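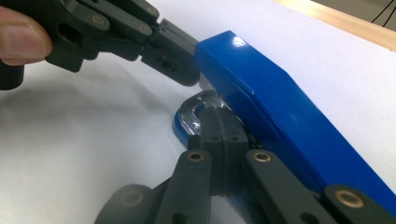 Can I soak dried beans too long? (and is my pot the problem?)

Posted by Riltton, 1/10/19

Okay, so I have been trying to make my grandmother's red beans for a couple of months now and I can't get them soft all the way through. I get half a pot of lovely creamy ones and the other half still have that chalky bite in the middle. I soak them overnight, usually 8 hours, but last week I forgot about them and they sat on the counter for closer to 16. I cooked them anyway. Same thing!

What I do: drain, rinse, cover with fresh water, throw in an onion, a bay leaf, a can of tomatoes and a good spoonful of salt, then simmer with the lid half on. My grandmother never used a clock, so all I have on her card is "till done." I bought the beans last December in a big sack because they were cheap, and I'm only a third of the way through it, so please don't tell me to throw them out. I also switched from her old heavy pot to a thin one from a yard sale, if that matters. We have pretty hard water at our place.

Is it the soak, the pot, or me?

3 replies

Jaramillo

It's the tomatoes. I did this for years with chili. Acid keeps the skins tight, so if the can goes in at the start you can simmer all day and still get hard ones. Cook the beans with the onion and bay leaf only, and when you can smash one against the roof of your mouth with your tongue, then put in the tomatoes. Give it another 30 minutes so it all tastes like one dish.
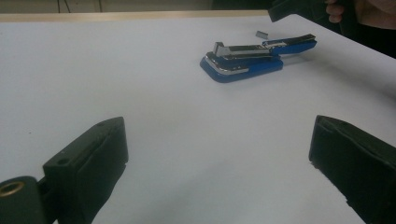
Page 6

Your soak is fine, by the way. Overnight is what I do. If your kitchen is warm I'd put the bowl in the fridge, though, and 16 hours on the counter is longer than I'd go, they can start to ferment and smell funny. In the fridge you can leave them a full day and not worry.

Also, red kidney beans need a real boil at the start, not just a simmer. I give mine ten minutes of hard bubbling before I turn them down. Don't skip that, and don't ever do them from raw in a slow cooker on low. They can make you pretty sick.

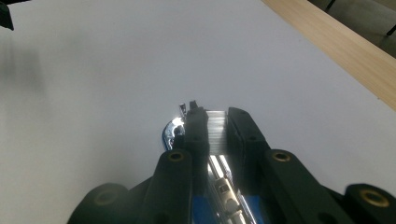

The pot I wouldn't blame too much. A thin one has hot spots, so stir more and keep the water a good inch over the beans. If you have to top it up, use hot water from the kettle so the simmer doesn't stop.

Bisau

pressure cooker. done

Emiliano Ventura

I agree with Jaramillo on the tomatoes but I'd look at the sack too. Old beans are stubborn, and you don't know how long that one sat in the store before you got it home. If some are soft and some aren't, you may even have two harvests mixed together in there (happened to me with a bag of black beans and I nearly cried).

I'd put a pinch of baking soda in the soaking water, maybe a quarter teaspoon for a pound of beans, then rinse well. It helps a lot with hard water. Go easy, because too much and they taste like soap and turn to mush on the outside. My wife says she can taste it no matter what, so she does hers with bottled water from the store and they come out great too.
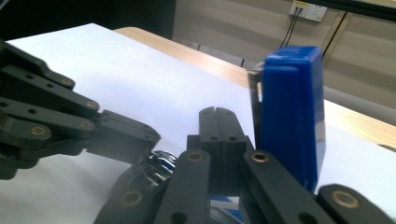 Salt is fine from the beginning, whatever your aunts say. I salt the soak and I salt the pot and mine get perfectly tender, it can just take up to two hours on the stove with an older bag. Try a small batch first, one cup or so, before you commit a whole pound and a ham hock to it. And taste five or six beans before you decide they're ready! One soft bean means nothing.

If they still won't give, blend a couple of scoops with some of the broth and stir it back in. Makes a nice thick gravy over rice.

Riltton

Thank you all!! Trying a cup of them tonight with the baking soda and no tomatoes until the end. Bisau, I'm scared of those things, my mother had one go off and there was soup on the ceiling.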